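Gradutmont - Soporte técnico - Registro de incidencias
Incidencia: el agarre pierde objetos cilíndricos en la tarea «recoger la mesa»
Estado: abierta, con solución provisional
Prioridad: media
Componente: Rasex, módulo de agarre
Abierta por: Bethel Alemneh
Asignada a: Lorcan Buckley

Síntoma. La política entrenada en agosto con 4000 demostraciones recoge bien cuadernos y tijeras, pero falla con rotuladores y bolígrafos. Cierra la pinza, levanta, y el objeto gira sobre su eje hasta quedar en diagonal. En la prueba de aceptación de Sangkhawat completó 2 mesas de 12. El cliente pregunta si la tarea es viable o si debe retirarla del piloto.

Reproducción: sí, en nuestro banco, con la misma versión y sin cambios de calibración.

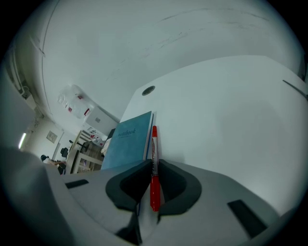 La hipótesis inicial era falta de fuerza de cierre. Se descarta: con el par al máximo el giro aparece igual, solo un poco más tarde. El problema parece ser el punto de agarre. En las demostraciones manuales el rotulador rojo se sujeta por la parte baja del cuerpo, en el hueco estrecho en V que dejan los dos dedos, con la capucha arriba y vertical. La política aprende la posición final pero no la corrección de muñeca con la que el operador llega a ella. Con un objeto plano el error no se nota; con uno cilíndrico basta para perderlo.

Pruebas realizadas:
- Sustitución de los dedos por un juego nuevo. Sin cambios.
- Reducción de la velocidad de elevación a la mitad. El giro se retrasa, no desaparece.
- Filtrado de las demostraciones en las que el objeto se inclina. Mejora en rotuladores, empeora en bolígrafos finos.
- Repetición con dos pinzas, una sujeta y la otra acompaña. Es la única variante que ha dado un agarre estable en todas las repeticiones.

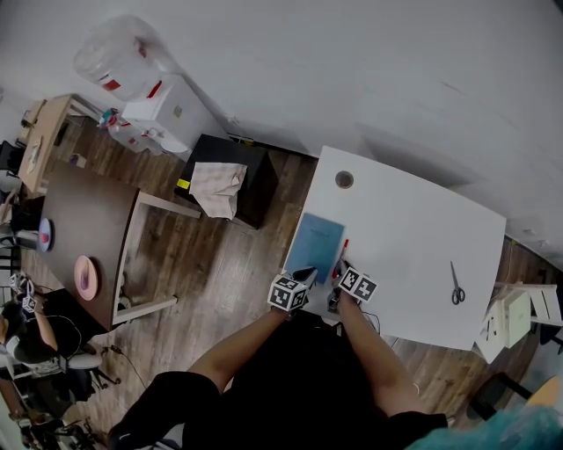

Actualización de Lorcan Buckley - Gradutmont, soporte de segundo nivel - 16:40

Con dos pinzas el operador trabaja junto al borde de la mesa, con las mordazas orientadas una hacia la otra y el rotulador de pie entre ambas. La pose se obtiene de los cubos blancos con marcadores que lleva cada pinza. Conviene revisar las tomas en las que los cubos quedan muy próximos - si uno tapa al otro, la trayectoria salta y el tramo no sirve para entrenar.

Solución provisional: excluir cilindros de la tarea y dejar que el sistema avise al usuario. Para el piloto es aceptable. Para una casa, no: una mesa de trabajo sin bolígrafos es poco frecuente, y un robot que deja en su sitio lo más pequeño todavía no recoge la mesa.

Pendiente: nuevo lote de demostraciones a dos manos y repetición de la prueba de aceptación. No se cierra la incidencia hasta tener ambos.

Comentarios

Kalkidan Wubshet: En Irkemeck vemos lo mismo con destornilladores. Los de mango hexagonal no giran, los redondos sí.

Mebrat Ambaye: ¿El filtrado se hizo por ángulo o a mano? Si fue por ángulo, pongan el umbral en el ticket.

Bethel Alemneh: A mano. Lo repito por ángulo y lo adjunto.

Contacto: Soporte técnico | © Gradutmont | Volver arriba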